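Skamenar 家事動作評価パッケージ

製品・設備 > ソフトウェア > シミュレーション評価

販売元 Trekau
対象 ロボットハンド、移動台車、双腕機の開発部門、および導入を検討する施設の担当者
提供形態 年間ライセンス(研究用・業務用)
最終改訂 5月

概要

Skamenarは、家庭内の作業を機械にどこまで任せられるかを、仮想の住宅の中で調べるためのソフトウェアです。食器を移す、ドアを開けて隣の部屋へ行く、椅子を避けて床の物を拾うといった作業を、同じ条件で繰り返し実行し、成否と所要時間、途中の接触を記録します。

展示会の動画では洗濯物をたたむ機械も食器を並べる機械も見かけますが、購入側が知りたいのは、椅子の位置がずれても同じことができるか、コップが皿の陰にあっても取れるか、という点です。Skamenarは後者を調べるために作りました。動画の見栄えを上げる機能はほとんどありません。描画も簡素です。

収録されている作業は50種類です。台所、食卓、寝室、廊下、玄関に分かれており、それぞれの作業に開始条件と終了条件が文章とデータの両方で定義されています。終了条件は人が読んで判断できる文にしてあります。たとえば「器が卓上にあり、口が上を向き、縁が卓の端から出ていない」という具合です。

食卓まわりの作業

食卓の作業群では、ハンドと器と卓の関係を主に見ます。黒い天板の卓は、つやのない暗い面の上で暗い色の器を見分けなければならず、認識側の弱点が出やすい組み合わせです。明るい色の浅い鉢は多くの機種が見つけます。隣に濃い色の丸い器を置くと、二つをひとまとまりの物体として扱う機種が出てきます。つかむ前の段階で誤っているので、ハンドの性能を上げても結果は変わりません。

標準の配置では椅子を卓のまわりに置いたままにします。実際の家では椅子を全部どけてから片付けをする人は少ないためです。椅子を外した配置も選べますが、報告書には必ず「椅子なし」と記載されます。

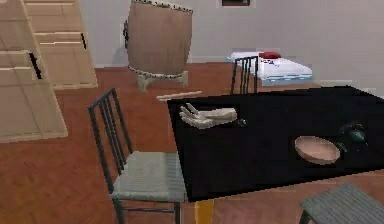 卓上の片付けは、もう機械に任せられる段階ですか。

器の種類と置き場所が決まっていれば任せられる機種があります。家族が毎日違う食器を違う場所に置く食卓では、途中で人が手を貸す前提で考えてください。当社の社内試験では、器の位置だけを変えた場合に成功した機種でも、器の種類まで変えると途中で止まる例が目立ちました。割れ物を扱う場合は、止まってくれるほうがまだ扱いやすいと言えます。

試行の回数について

一つの作業につき、標準設定では440回の試行を行います。配置、照明、器の向きを毎回少しずつ変えます。回数を減らすこともできますが、減らした報告書を他社の標準報告書と並べて比較することはお勧めしません。初期の版では回数を利用者が自由に決められたため、少ない試行で満点を出した結果が出回り、問い合わせが増えました。現在の版では表紙に試行回数が印字されます。

試行は途中で打ち切ることができ、打ち切った分は「未実施」として残ります。失敗には数えません。以前は失敗に数えていたので、旧版の報告書を読むときはご注意ください。

判定の区分

結果は次の区分で出力されます。

完了 終了条件を満たし、許可されていない接触がなかったもの
接触あり完了 終了条件を満たしたが、椅子や壁などに触れたもの
停止 機械が自分で動作を止めたもの
不成立 動作は終えたが終了条件を満たさなかったもの

導入を検討する方には、まず「不成立」の欄を見るようにお願いしています。機械が終わったと判断しているのに仕事が終わっていない状態で、家庭でも店舗でもいちばん後始末に手間がかかります。「停止」が多い機種は、人が近くにいれば使える場合があります。「接触あり完了」の扱いは現場によって違います。倉庫の樹脂棚なら許される接触でも、仏壇や塗りの家具のある部屋では許されません。

ドアと通り抜け

部屋をまたぐ作業は、食卓の作業よりも成績が落ちます。原因の多くはドアです。取っ手の位置を見つけ、ハンドを添え、台車を下げながら引く。人が無意識に行っている動作ですが、台車と腕の制御が別々に作られている機種では、引いている途中でどちらかが先に限界に達します。

Skamenarでは、ドアの色、面の溝、取っ手の形、近くにある別のドアの有無を変えられます。ドアが近くに重なって見える配置は特に差が出ます。手前のドアの取っ手を奥のドアのものと取り違え、届かない位置に腕を伸ばす機種がありました。床の材質が途中で変わる配置では、境目を段差と判断して進まなくなる例も記録されています。段差がある現場で使うなら、その慎重さは残しておくべきでしょう。
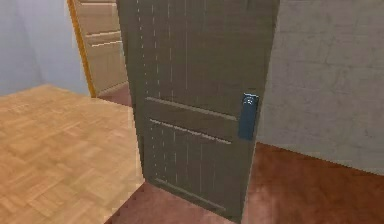

青い取っ手プレートのついた濃い色のドア。左奥に薄茶色のドア。

ドアの重さと戸当たりの硬さは数値で指定します。初期値は軽めの室内ドアです。防火戸や自動で閉まるドアは標準の収録に含まれていません。Oltness追加データをお使いいただくと、施設向けの重いドアと引き戸が加わります。引き戸は海外の利用者からはほとんど要望がなく、日本の販売店の求めで追加したものです。ふすまは薄い面材の変形を計算する必要があり、まだ対応していません。

店舗・作業場での利用

家庭用として作った製品ですが、業務用ライセンスの利用者の多くは小規模な店舗と作業場です。弁当店の下膳、宿泊施設の客室整備、部品を小分けする作業台などで使われています。家庭より条件が揃っているので、結果は全体に良くなります。置き場所が決まっていて、床に物がなく、同じ器が続けて来るからです。

逆に、閉店後だけ機械を動かす予定の現場では、照明の設定を変えて試してください。昼の照明で良い結果の出た機種が、非常灯に近い明るさでは器の縁を見失うことがあります。照明は4段階から選べ、夜間の設定はいちばん暗い段階です。

店舗の実測図を取り込むこともできます。家具の寸法を入れるだけでも通路幅の確認には使えますが、物をつかむ作業を試すなら、表面の色とつやも合わせてください。取り込み作業は当社で代行します(別料金)。

担当者より

評価部のWekesa Mutisoです。お客様から「結局、家事はもうできるのですか」と聞かれることがよくあります。私は作業の名前ごとに答えるようにしています。平らな場所にある物を決まった場所へ移すこと、床の決まった範囲を片付けること、軽いドアを押して開けることは、複数の機種が安定してこなします。濡れた布、袋に入った物、引き出しの奥の物、引いて開けるドアは、まだ機種による差が大きく、同じ機種でも部屋が変わると結果が変わります。料理の後片付けのように、これらが全部混ざった仕事を通しで任せられる機種は、私が見た中にはありません。

計測の立場から付け加えると、時間の問題もあります。人が1分もかけずに済ませる下膳に、機械は15分近くかけることがあります。留守中に動かすなら困りませんが、次の客を待たせる店では使えません。成功率だけを並べた表を見せられたら、所要時間の欄も出してもらってください。
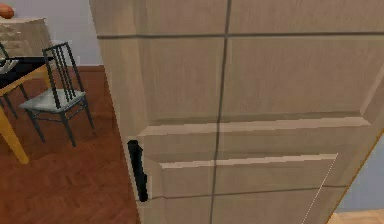 移動台車付きの機種を評価するときは、ドア単体の試験と、家具のある部屋での試験を分けて行います。単体試験で良い数字が出ても、開ける動作に必要な場所を家具が占めていれば、その数字は現場では役に立ちません。淡い色の木目の面に黒い縦長の取っ手がついたドアは、色の差がはっきりしているので取っ手を見つけやすい部類です。ただし間近まで寄ると視野のほとんどがドアの面になり、脇から見える食卓の椅子は黒い細い棒を並べた背もたれなので、奥行きの計測で抜け落ちやすくなります。椅子の背が見えていない機械は、そこを空いた場所と判断して台車を回します。試験報告書では、ドアの結果の次の欄に家具との接触位置を図で示しています。購入前の打ち合わせでは、この図を現場の間取りと重ねて確認することをお勧めします。

動作環境と接続

接続できる機体は、標準の制御形式に対応したものに限ります。対応表はライセンス発行前にお渡しします。自社開発の機体をお使いの場合は、関節の可動範囲、ハンドの寸法、重量の資料をご用意ください。資料が揃っていない機体は、仮の値での評価となり、報告書にも「仮値」と記載されます。

ハンドは指のあるもの、挟むもの、吸着するもののいずれにも対応します。吸着の計算は平らな面を前提にした簡易なもので、布や目の粗い籠に対する結果は参考値として扱ってください。

仮想環境と実機の差については、Kinyuaという付属の手順書にまとめました。仮想環境で成績の良かった作業を実機でいくつか試し、ずれの大きい作業を報告書から外すか、注記を付けるための手順です。実機での確認を省いて購入を決めることは、当社としてはお勧めしていません。特に液体の入った器と、子どもや動物がいる部屋については、Skamenarの計算の対象外です。

含まれるもの

本体ソフトウェア
作業定義集(日本語・英語)
標準の部屋データと家具データ
報告書の作成機能
Kinyua手順書
導入時の説明(遠隔)

別売

Oltness追加データ(施設向けドア、引き戸)
店舗図面の取り込み代行
試験の立ち会いと報告書の読み合わせ

よくあるご相談

評価結果の外部公開は、試行回数と判定区分をそのまま載せる場合に限り自由です。一部の作業だけを抜き出して「家事全般に対応」といった表現に使うことは、利用条件で禁じています。

旧版からの更新は、保守期間中であれば無償です。旧版の作業定義は一部の終了条件が緩く、更新後に成績が下がることがあります。機械の性能が落ちたのかというお問い合わせをいただきますが、定義の変更によるものです。変更箇所の一覧は更新時に同梱します。

研究用ライセンスの結果を商談資料に使う場合は、業務用への切り替えが必要です。差額のお支払いで切り替えられ、再試験は不要です。

お問い合わせ

製品の内容、見積もり、対応機体の確認は、Trekau営業窓口のFraser Jardineが承ります。ご連絡の際は、任せたい作業の名前、部屋または店舗の広さ、検討中の機種をお書き添えください。機種が未定の場合は、作業の名前だけでも構いません。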